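Student Parcel Handling Project: Progress Report to the Prosser Fund

Submitted by the Curketti Robotics Club, Privine College
03/08/2022

Dear members of the Fund,

We thank you for the grant of $1,000 which we received for the first stage of our project. In this report we explain what the club has done, how the money was used and what we ask for the second stage.

The aim is the same as in our application. Our students prepare a robot with two arms for the parcel task of the Nullar Challenge, a competition for college teams in October. The robot must take a soft parcel, put it on a scanning pad and then move it to a belt. For a person this is very easy work. For our team it has been a long lesson in small distances.

In the first weeks the students worked only on the reach of the arms. They wrote the positions in a shared notebook, and each change in the program was checked by a second student before the arm was allowed to move. This rule makes us slower, but we want to keep it.

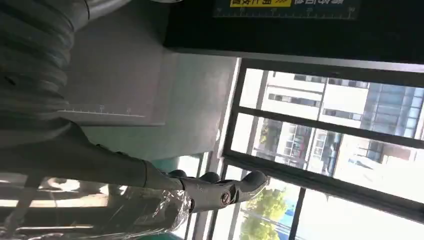
Figure 1. The gripper and arm beside the window during our work on the parcel task.

The daylight gives us some difficulty. Our program for finding the parcel was first tested in the evening, and in bright sun it made more mistakes, mainly with shiny packaging. The students are now collecting pictures at different hours, so the program can learn from both. We have almost 400 pictures and our target is 1,000 before the competition.

The second part of the work is the hand. A soft mailer changes its shape when it is held, and it is hard to say in advance where the fingers should close. One group is trying a wide open hand which comes from above. The other group prefers to push the parcel a little first and then take it from the side. We have not decided yet which way we will use, and both groups have good arguments.

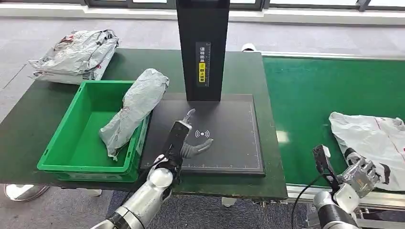
Figure 2. Left hand over the scanning pad, with mailers in and behind the green crate and a white courier bag on the belt.

Of the grant, $400 was spent on cables and spare finger parts. The rest went to the competition fee and to packaging materials for practice. All receipts are with the college office.

We are 2 weeks behind our plan, as the spare parts came late. For the second stage we kindly ask for the same amount as before. It would pay for travel to the Challenge and for a blind for the window.

With kind regards,
Curketti Robotics Club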